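Clirkovdale Esports Club
Minutes of the general meeting, Thursday, August 24, 2023
Upstairs room, Turcotte Street Hall

Taken by me, Chantal Després, because Mervin had the pen last time and we're still working out what half of it says.

Here: Jocelyn Ross (chair), Takumi Hattori, Ulises Carrasco, Mervin Robichaud, me, and a handful of parents and players who signed the sheet by the door. We got going a bit after seven.

Last meeting's minutes
Takumi pointed out that he did not "resign from the bracket", he re-signed it. Fixed. Passed with that change, moved by Ulises, seconded by Takumi.

Money
Jocelyn read out the balance and we have $2,000 in the account, plus $371 still to come in from the summer ladder entry fees. I've got the list of who owes what and I'll be sending friendly emails (the first one will be friendly, anyway). Mervin asked if we could drop the entry fee for under-16s next season. Lots of nodding, but Jocelyn would like to see what the hall is charging us before we promise anybody anything. Held over.

October tournament
This took up most of the night, so bear with me!

We're going ahead with the Trenura doubles cup in October, one day, in the main hall downstairs. Ulises wants best-of-three all the way through. Takumi thinks that's madness with 7 stations and a hard finish when the hall locks up, and he reminded us that last year's final was played with people stacking chairs behind the players. We went back and forth on it for ages. What we settled on is single games in the pool stage, best-of-three from the quarters on, and best-of-five for the final only if we're running on time. Ulises asked me to write down that he still prefers his way, so there you go.

Seeding will come off the summer ladder. New teams go in at the bottom and get drawn from a hat. Takumi is writing up the rules and will have them on the site two weeks ahead, including a proper paragraph on pauses this time. One pause per team per match, and the other team has to be told out loud.

Network
Mervin tested the hall wifi from three corners of the room and doesn't want a single match played on it. I can't say I was surprised. He's pricing cable and a second switch. Pillex has offered to lend us a switch for the day in exchange for their name on the stream overlay, and everybody was happy with that as long as it's a small name. Mervin to get it in writing.

One of the parents asked if the power would hold up. Good question, and none of us knew. Jocelyn will ask the hall which outlets share a breaker.

Stream and casting
Nearly 535 people tuned in at some point during the spring final, which still makes me grin. Ulises and I will cast again. We could really use a third voice so that one of us can eat lunch, and if you've ever yelled at a replay you're qualified. Takumi asked for a longer delay on the stream so nobody in the room can peek at the other team's positions. Agreed, and I'll set it up at the practice night.

Jerseys
Two colours were on offer, dark green and a sort of mustard. Green won by a mile. Mervin abstained and then complained about the result. Sizes to me by the end of next week, please, and put your gamer tag in exactly the way you want it spelled.

Other business
Could whoever has the blue extension cord bring it back?
Junior practice stays at the earlier time slot until the school year settles down.
Jocelyn is looking for someone to share the admin side of the chat server. Ulises said he'd do it if he gets to redo the channel names. She's thinking about it.

Next meeting is the first week of October, same room, and we'll do the pool draw that night. Wrapped up just before nine.

C.D.
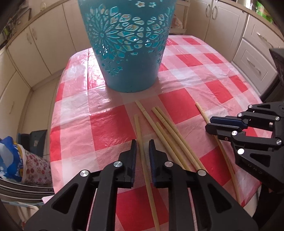 Checkered tablecloth, with chopsticks and the teal basket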